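Kitchen Tips: Sorting Spoons and Chopsticks
What we learned from recording the job for a robot

Filed under: Drawers and counters, Recording at home

Most of the tips on this page came out of the Estbridge study, in which people sorted their own utensils at their own tables with a pair of hand-held grippers. The recordings were used to train a robot arm to do the same job. Kamlesh Bansal ran the training side and Zohreh Taheri wrote the instructions for the households. I worked on the checking, which meant watching a great many spoons go into a great many holders.

The study covered 22 kitchens and nearly 1,000 usable recordings. Some of what follows is for people who are recording at home themselves. The rest is plain utensil sorting and will work with your fingers.

Start with the holder

Put the holder down first and leave it where it is until the table is clear. Place it toward the back of the table, with the long side facing you if it has one. In the first round of recordings people moved the holder closer whenever they had trouble reaching, and the trained arm picked up the habit. It would nudge the holder before every drop, for no benefit at all. In the second round the holder stayed put and the nudging stopped.

A tall holder with separate compartments is better than a round jar. Chopsticks lean across a jar and block the opening after the first few. If a jar is all you have, do the chopsticks last.

An empty plastic holder tips over when a heavy serving spoon goes in at one side. Put two or three ordinary spoons in the middle compartment to begin with, or set the holder on a square of non-slip shelf liner.

Spoons

Pick up a spoon by the handle, close to the point where it balances. For most metal tablespoons that is nearer the bowl than you would expect. Rest the spoon across one finger to find it.

With a gripper, close the jaws slowly until the handle stops turning, then lift. A polished handle slides if you lift while the jaws are still closing. If the spoon swings, put it back down on the cloth and take it again. Do not try to correct the swing in the air. Recordings with a swing in them were kept in the set, but recordings with a mid-air correction gave the arm trouble, and we ended up marking them separately.

Decide whether your spoons stand bowl up or bowl down and stick to it. Bowl up makes them easier to tell apart. Bowl down keeps the handles clear to grab, and a deep holder will usually take it. Zohreh's instructions left this to the household, as long as it was the same for every spoon in a session. The arm coped with both.

Utensils should be fully dry before they go into a closed-bottom holder. Water collects under the bowls and you will smell it within a week.

Chopsticks

Chopsticks took the longest. They roll, they lie across one another, and two that are side by side look like one thick one. The order that worked best was this:

Take the stick on top of the pile first, even if it is farther away.
Next, take any stick that lies by itself.
Leave crossed pairs until there is space on both sides of them.
Grip at the thick end, about a third of the way along.
Turn the stick upright before you move it over the holder.

The last point made the biggest difference to the result. People who turned the stick while moving it knocked the rim of the holder often, and so did the arm trained on their recordings. After we asked for the turn to be finished first, the arm placed 11 chopsticks in a row in the test kitchen without touching the rim. Before that its longest run had been four.

For home use, a strip of colored tape around the top of one pair saves a lot of matching. Wrap it above the part that goes in the mouth or the pot, and overlap the ends so the edge does not lift in the wash. Replace the tape when it starts to feel gummy. Cooking chopsticks and table chopsticks should have separate compartments if you have enough of them.

The tablecloth

We were asked several times whether the cloth ought to be plain. It does not have to be. Banafsheh Shokri compared sessions on plain cloths with sessions on patterned ones and found that a model trained only on plain cloths did badly in a house with a patterned one. The other way around, it did fine. After February the instructions simply said to leave on whatever cloth is normally there.

What does matter is that the cloth lies flat. A fold under a spoon handle helps you get hold of it, and then you miss the ones that have no fold under them. Smooth the cloth out from the middle with the side of your hand. If it is a light plastic cloth that slides, clip it at two corners.

Thin vinyl cloths curl at the edges when they have been stored folded. A hair dryer on low, kept moving, takes most of the curl out.

Clear and shiny things

Clear cups, lids and plastic boxes are easy to miss with a camera and easy to knock with a sleeve. In ordinary tidying, move them off the table before you begin. In the study we kept them on for part of the sessions, as the arm was going to meet them sooner or later. The ones that caused the most failed attempts were low and curved, because the reflection of the room in them changes as the camera moves in.

Shiny spoon bowls have the same problem. Branislav Baláž tried dulling a set with dish soap and letting it dry on. It improved the numbers on the bench and we dropped it anyway, as no household is going to do that.

Using two grippers

Most people want to use their stronger hand for everything. Try to give the other hand a job. A good split is to pick with one and hold back with the other, so the second gripper keeps neighboring sticks from rolling while the first one lifts.

Keep the waiting gripper to the side of the table, not over the holder. It blocks the view if it hovers there.

Wipe the pads between sessions with a damp cloth and let them dry. Oil from a stovetop settles on everything in a small kitchen, and greasy pads slip on metal handles. Check the screws at the same time. They work loose – slowly enough that you do not notice until the jaws close unevenly.

How long to go on

Stop at eight rounds, then take a break. Shahla Alipour went through the timing of every session and the drops started to pile up after the eighth round in almost every kitchen. People did not report feeling tired at that point, and they were surprised when she showed them.

Mix the utensils up again between rounds. Drop them from a low height and leave them as they fall. Arranging them by hand makes neat rows, and an arm trained on neat rows stalls when it meets a real heap.

Tidying the rest of the kitchen first

There is no need to. Pans on the stove, bags on the floor and bottles on the shelf can all stay. Several households cleaned the whole room before their first session, which was kind of them, and we asked them to skip it the next time. Clear only what you would bump with your elbows.

Do move hot pans to the back burners, and keep cables off the side of the table where you stand.
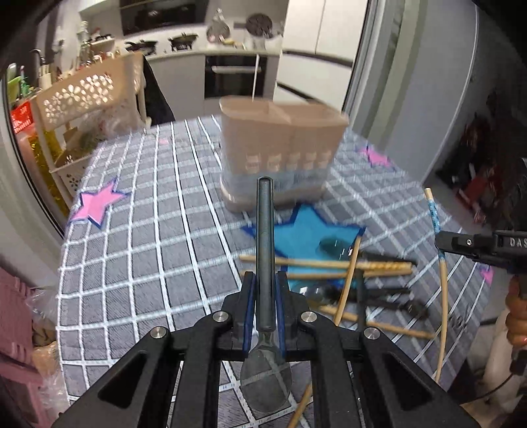

If you run out of room in the holder partway through, finish the round with what fits and leave the remaining pieces on the cloth. Note it down with the round number. A full holder is a normal thing to come across, and the arm needs recordings in which someone stops.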